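2023年9月26日

朝いちばんにコーヒーをこぼした。しかも印刷したばかりの手順書の上に。第7版、出して早々に茶色い。まあ、どうせ今日の打ち合わせで赤だらけになるとわかっていたので、茶色が先に来ただけとも言える。ということで今日は一日じゅう、包丁を持つロボットの決めごとの話をしていた。長くなりそうだけど、書いておかないと来週の自分が絶対に忘れるので書く。

## 午前、97項目とにらめっこ

Ikiaのチェックリストは、今の時点で97項目ある。春に引き継いだときはもっと薄かったのに、誰かがヒヤッとするたびに一行増えて、気がついたらこの量になっていた。増えるのは簡単なんだよね。「ここ確認しましょう」と言われて反対する人はいないから、するっと入る。で、減らそうとすると急にみんな黙る。

今日はその97項目を最初から声に出して読んだ。声に出すと、おかしい文がすぐわかる。たとえば「刃物の状態を適切に確認すること」。適切って何！ 先月の自分が書いた文だった。恥ずかしい。刃こぼれを見るのか、柄のぬめりを見るのか、グリッパの指に対してまっすぐかを見るのか、どれなのか書いていない。これでは確認した人も、確認したつもりになった人も、同じところに同じ丸をつけてしまう。三つの文に割った。割ったから項目数はまた増えた。減らす会のはずだったのに。

ついでに直したのが、主語のない文。「電源を確認する」「範囲を確認する」「停止を確認する」。日本語だとこれで通じてしまうから怖い。運転する人が見るのか、横についている人が見るのかで、立つ場所も目線も違う。うちの現場は刃物を持たせるときは必ず2人と決めているので、各行の頭に「運転」か「見張り」かをつけることにした。見張りという言葉がちょっと物騒だという意見も出たけれど、「監視」だと監視カメラみたいだし、「補助」だと本当に補助をしに手を出す人が出てくる。見張りは見張るのが仕事、手は出さない。これでいい。

見張りの役目も書き足した。停止ボタンに手が届くところに立つ。スマホは置く。話しかけられても返事は止めてから。最後のはわたしのためのルールです、はい。話しかけられるとつい全身でそっちを向いてしまうので。

## 「協働ロボットだから大丈夫」について

これは昼前にSubramaniam社の人たちと電話でつないだときの話。向こうは厨房向けの設備をやっている会社で、Zimance（うちの会社）とは去年から一緒にやっている。感じのいい人たちで、話も早い。ただ、今日いちばん引っかかったのがここだった。

向こうの資料に「協働ロボットを使用しているため、柵は不要」と一行だけ書いてあったのだ。うーん。

協働ロボットというのは、人と同じ場所で動かすことを考えて作られているけれど、安全かどうかは腕だけでは決まらない。先に何をつけて、何を持たせて、どこで、どう動かすかまで全部ひっくるめて見ないといけない。柔らかいスポンジを持った腕と、包丁を持った腕は、腕としては同じでも話がまるで違う。接触したときの力をいくら抑えても、刃先が当たる面積なんてほとんど線とか点なんだから、弱い力でも切れるものは切れる。わたしたちの指はネギより丈夫というわけでもないし。

だから力の制限を頼りに「人がそばにいてもいい」とは言えない。刃物を持っている間は、手が届く範囲に人を入れない。人が入るときは止まっている。これを大前提として、手順書のいちばん上に書いてある。電話でその話をしたら、少し間があって「おっしゃるとおりです、直します」と返ってきた。よかった。言い方がきつくなかったかは、ちょっと気になっている。あとで資料のお礼も含めてメールしておいた。

リスクを減らす順番の話もした。機械安全の考え方では、まず危ないもとをなくすか小さくする、それができなければ囲いやセンサーのような守りをつける、それでも残ったものを表示や手順や訓練で伝える、という順番になっている。教科書の最初のほうに出てくる話なんだけど、現場にいるとすぐ逆になる。だって貼り紙がいちばん安くて速いから。うちの97項目だって、よく見ればほとんどが最後の段、つまり「人が気をつける」ばかりだ。

そこで今日は、各行の右に列をひとつ足して「設計で消せるか」を書き込んでみた。これがなかなか楽しかった！ たとえば「包丁を渡すとき刃を自分に向けない」。これは、そもそも手渡しをなくせば行ごと消える。置き台に決まった向きで置いて、ロボットに取らせればいい。「刃先のカバーを外し忘れない」は、逆にカバーをつけたまま掴めない形の台にすれば済む。こうやって見ていくと、消せそうな行がけっこうあった。治具を作る人の仕事は増えるけど。ごめんなさい、でもお願いします。

## お昼、蕎麦

蕎麦。薬味のネギが妙に太く切ってあって、仕事中みたいな目で見てしまった。断面がつぶれていないから、いい包丁だと思う。こういうことを考えながら食べると味がしない。

七味をかけすぎた。

## 午後、ログを読む

午後の前半は、Telttonの記録をひたすら読んだ。Telttonはうちの記録用ツールで、停止した理由とそのときの姿勢が一行ずつ残る。今期ぶんで2,588行。全部は無理なので、刃物ありの運転だけに絞って、停止の理由の欄を上から見ていった。

読んでいて思ったのは、理由の欄に「念のため」と書いてある停止がとても多いこと。そして、それがすごくいい記録だということ。横の人が「なんか変」と思って押した、見直したら何もなかった、再開した。それだけの行。前は、こういう停止を「不要な停止」として集計していた時期がある。あれは本当によくなかったと思う。不要と呼ばれたら、次は誰だって押すのをためらう。一瞬でもためらったら、それはもう停止ボタンの意味がない。

なので手順書に一文を入れた。「迷ったら押す。理由はあとで書く。理由が『なんとなく』でもよい」。公式の文書に「なんとなく」と書いていいのか、という指摘はたぶん来る。来たら戦う。

それから、再開のほうのルール。止めるのは誰でもいい、でも再開は運転の人だけ。しかも見張りの人が「よし」と声に出してから。これは前からあるんだけど、ログには声が残らないから、守れているかわからないのが悩みだった。今は再開の画面に見張りの人がチェックを入れる欄を足す方向で考えている。ただ、画面を触るために見張りの人が持ち場を離れたら本末転倒なので、置き場所から考え直し。宿題。

言葉の揺れも見つけた。同じ停止を、ある人は「一時停止」、別の人は「保護停止」、もうひとりは「ストップ」と書いている。保護停止と非常停止は別物なのに、まとめて「止めた」になっている行まである。再開の手順が違うのだから、ここは混ぜてはいけない。用語の表を手順書の頭に持ってきて、Telttonの入力欄も選択式にしてもらうことにした。自由に書ける欄は残す。「なんとなく」のために。

## 夕方、青ネギの姿勢確認

今日いちばん好きだった時間。机の上でああだこうだ言っていた文を、現物の横に持っていって読み合わせる。

見たかったのは、切り始める前の「待ち姿勢」の決めごと。第6版では「刃を食材の上方に位置させる」とだけあって、これがまた解釈の幅が広い。上方ってどのくらい？ 真上？ ずらす？ 刃の向きは？ 今日の読み合わせでは、腕を小さくたたんで手首をまな板の上に持ってきて、グリッパは下向き、黒い指で包丁をはさんだ形で考えた。長い青ネギが2本、まな板に縦に寝ていて、刃はその右寄りの上にいる。刃の幅の広い面が右下へ流れていて、刃の下のほうはテーブルの手前の縁を越えている。

で、この「縁を越えている」がまさに話のたねだった。97項目のどこにも、刃がテーブルの外に出る話がなかったのだ！ まな板の上のことばかり書いていて、手前に張り出す刃のことを誰も文にしていなかった。人が立つとしたら、いちばん立ちたくなるのは手前なのに。お腹の高さなのに。これは足す。足すし、設計で消せる列にも丸をつける。テーブルの奥へ作業位置をずらすか、待ち姿勢の向きを変えるか、どちらかで消せる気がする。

もうひとつはケーブル。手首から黒いケーブルが何本か輪になって垂れていて、ひとつの輪はまな板の左の縁に近いところへ下がっている。切る動きの中でこれがどこを通るか、待ち姿勢だけ見ていてもわからない。手順書には「ケーブルの干渉がないこと」とあるけれど、これも「適切に」と同じ種類の文だと思う。どの姿勢で、どの高さで、何に対しての干渉なのかを書かないと。いちばん低い姿勢と、手首をいちばんひねった姿勢、この2つで見ると書き直した。束ね方の基準も要る。きつく束ねるとひねったときに引っぱられるし、ゆるいと垂れるし、ここは治具の人と相談。

置いてあるものについての決めごとも読んだ。テーブルの上には、その回に使うものだけ。まな板の左に木の皿立てが2つ、奥の右寄りに透明な袋に入った青菜らしきもの、手前の右には何かの小さなかけら。これを項目と一つずつ照らし合わせてみると、「使うもの」の線引きが書いていないことに気がつく。皿立てはテーブルに据えるものとして図に入れるのか、毎回どかすのか。袋は待機中の食材として置いてよいのか、よいならどこまで離すのか。かけらは、これはもう拭こうよという話なんだけど、「始める前に台を拭く」という行がなんと清掃の章にしかなくて、運転前の章にはなかった。清掃の章は一日の終わりに開くものだから、始める前には誰も読まない。引っ越し決定。

図面に置き場所を描いてしまうのがいちばん早いと思う。文で「周囲に不要物がないこと」と書くより、この線の中に置いてよいのはこれとこれ、と一枚の絵で見せたほうが、見張りの人も首をかしげずに済む。

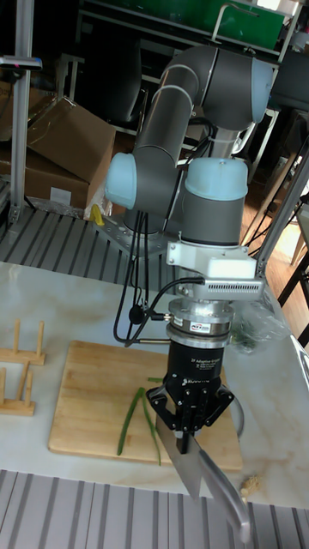 ## 帰る前に決めたこと

忘れないうちに、第8版に入れる分。

- 刃を持っている間の立入りの線を、まな板の端からではなく、刃が届くいちばん外から引き直す。
- 待ち姿勢では、刃がテーブルの手前に出ないことを運転の人が横から見て確認する。
- ケーブルは最低姿勢と最大ひねりの姿勢で見る。見るのは見張りの人。
- 「適切に」「十分に」「必要に応じて」は全部いったん消す。消して困ったら、困った理由を書く。
- 包丁を掴み直すときは必ず止めて、人は線の外。落ちた包丁を手で受けない。
- 停止の用語は表のとおりに書く。

落ちた包丁を受けない、なんて当たり前だと思うでしょう。でも家の台所で落としかけたとき、わたしは手が出た。去年の1月のことで、幸いなんともなかったけど、それ以来この行だけは誰に何と言われても残している。体が先に動くことは、紙に書いて何度も読んでおかないとだめだと思う。足を引くほうを体に覚えさせる。訓練のときに、木の板を包丁の代わりにして落とす練習をやってもいいかもしれない。ちょっと笑われそうだけど、やる。

把持の話は今日ほとんどできなかった。どれくらいの力で掴んでいれば安心か、途中で電源が落ちたときに指は閉じたままなのか、掴みがずれたことをどうやって知るのか。電源が落ちたときの挙動は説明書を読むだけでなく、刃のない模擬品で毎回の点検に入れたい。力覚センサーの値を使ってずれを見つける案も出ているけれど、それを安全の守りとして数えてよいかはまた別の話になる。品質のために見ている値と、安全のために頼る機能とは、分けて書く。ここを混ぜた資料を前に作ってしまって、えらく怒られた（怒られて当然だった）。

## 夜

帰ってきて、夕飯は味噌汁と冷やごはん。ネギは入れた。切るときに左手を猫の手にしている自分に気づいて、これも手順書なんだなあと思った。小学校で習って、いまだに守っている。家庭科の教科書ってすごい。たしか短い文と絵ひとつだった気がする。97項目もなかった。

コーヒーのついた第7版は捨てずにとっておくことにした。赤字がいちばん多いのがこれなので。乾いたらぱりぱりになって、めくるといい音がする。

明日は午前がSubramaniam社の直し版の確認、午後は治具の相談。置き台の絵を描いていくこと。あと、Telttonの選択肢の案を先に送る。コーヒーはふた付きで。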